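Setting up the Galtura sorting kit for mixed-object picking

Last updated 10 Jan 2024

The Galtura is a tabletop sorting kit sold by Rerkach. You supply the arm. The kit supplies the picking software, an overhead camera with a mounting post, a controller box, a calibration card and a licence for Mockus, the program you use to label objects and write sorting rules. The list price is $2000, with freight extra outside the metro areas.

These instructions cover a first setup, from bare table to a first full run. They assume your arm is already bolted down, powered and passing its own self-test. If it isn't, do that first, with the arm maker's manual.

What you need

The Galtura controller and its power supply
The overhead camera and post
The calibration card
A computer with Mockus installed
A shallow container for unsorted objects
Boxes or bins for sorted objects
A mix of objects within the size and weight limits of your gripper
A plain, dark, matte covering for the table

The covering is not in the carton, and the kit is much harder to set up without one. We tried a bare white laminate top first and got reflections from the ceiling lights that Mockus kept outlining as objects. Cloth or felt in a dark colour fixed it. Pull it tight and tape it underneath.

Step 1. Lay out the table

Put the container of unsorted objects where the gripper can reach every corner with the wrist pointing straight down. Check this by jogging the arm by hand to each corner in turn. If the wrist has to tilt to get there, bring the container closer.

Put the sorting boxes along one side of the container, touching each other. The software stores one drop point per box, measured from the first box, so a gap that opens up later will throw off every box after it. A strip of double-sided tape under each one is enough.

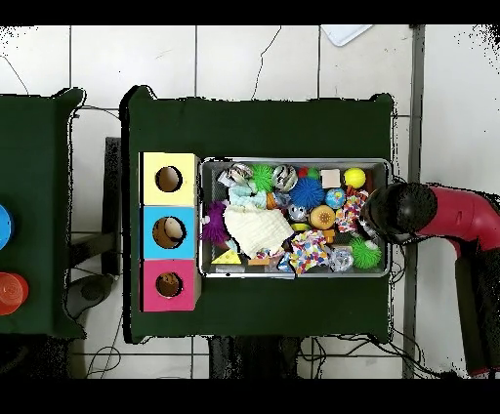
Box position matters more than box size. The quick-start sheet shows the boxes spread across the back of the table, and that works, but the arm spends a lot of its time travelling. A single column beside the container is quicker. Set up with the yellow, light blue and pink boxes flush in a line against the tray, the longest carry is from the far end, where the gripper is hovering near the tennis ball. Dark green cloth also gives good contrast with all three lids. Look inside the boxes before you start a counted run. The light blue one has an egg-shaped piece sitting in it and there is something brown in the pink one, and Mockus does not subtract what was there beforehand.

Step 2. Route the cables

Run the controller cable and the camera cable down the back of the table and away from the side where you will be standing. Leave a loop of slack at the arm base. Fasten the camera cable to its post with the clips supplied, then turn the base joint through its full range at slow speed and watch for anything pulling tight.

Step 3. Calibrate the camera

1. Clear the container and the boxes off the table.
2. Place the calibration card flat in the middle of the work area, arrow pointing at the arm base.
3. In Mockus, open Setup, then Camera, then Calibrate.
4. Touch the gripper tip to each numbered mark when prompted.
5. Save, and write the error figure on the label inside the controller lid.

Allow 20 minutes the first time. If the error figure comes up in red, it is nearly always the card lifting at one corner. Weigh the corners down and repeat. If you see message 1227, the camera has dropped its connection partway through. Unplug it, wait for the light to go out, plug it back in and start again from item 3.

Redo the calibration whenever the post is bumped or the table is moved. Our test table at Stonham sits on a slightly uneven tiled floor and we now chock the legs.

Step 4. Label your objects

Mockus comes with a starter library of 29 object types. It handles plain balls, blocks and cups well. Anything soft or floppy you should label yourself.

To add an object, put it alone on the table and click Capture. Turn it over and capture again. Four or five views will do for a hard object. For cloth, scrunch it differently each time and take at least a dozen, including a couple with it spread nearly flat. Spiky balls need fewer views than you might expect but should be captured under the same lights you will run with, as the shadows between the spikes change their colour.

Give each object a plain name and a group. Groups are what the sorting rules work on, so decide them now. We use soft, round and other.

Step 5. Set the grip

Each group has a closing force and an approach depth. Start with the defaults for hard objects. For the soft group, drop the force to the lowest setting and increase the depth by one notch so the fingers get hold of more material. Crushed cans belong in their own group. They are light, they roll, and one end is usually a different shape from the other.
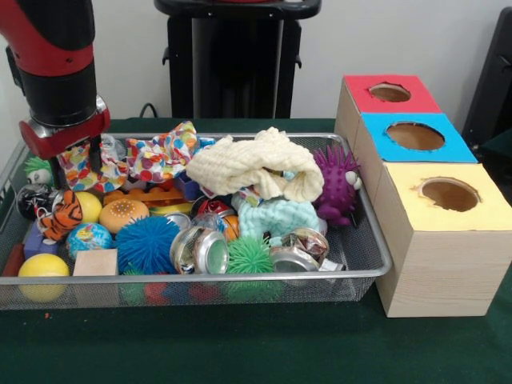
Fingers down in the basket at the polka-dot cloth, with more soft toys, balls and crushed cans in the pile.

A full container is a hard test for any setting. Where cloth overlaps other things, turn on Lift and Check in the grip menu. The arm will pause above the pile after each pick while the camera takes another look. It adds time to every cycle but it gives the software a chance to spot a second object hanging on.

Step 6. Write the sorting rules

Open Rules and assign each group to a box. Rules run from top to bottom, so put the narrow ones first. Add a last rule called Anything Else and send it to a box of its own, or set it to Leave in Place.

Check the size of the box openings against your largest object. A round hole cut in the lid keeps things tidy, but a plush toy released slightly off centre can hang on the rim. For soft items, make the hole as wide as the lid allows and set the release height low. Cardboard edges tear with use, and you should reset the drop point if you swap a box.

Step 7. First run

Start with five hard objects, well apart, at quarter speed. Keep a hand near the stop button. When that goes through cleanly, add soft objects, then let them touch, then fill the container. Bring the speed up last.

Save the job under a new name after each change. Mockus overwrites without asking, a fault Rerkach has said it will correct in the September update.

Support and spares

Replacement calibration cards and camera clips can be ordered from Rerkach through the Spares tab in Mockus. Phone support covers the kit and the software. It does not cover the arm or gripper.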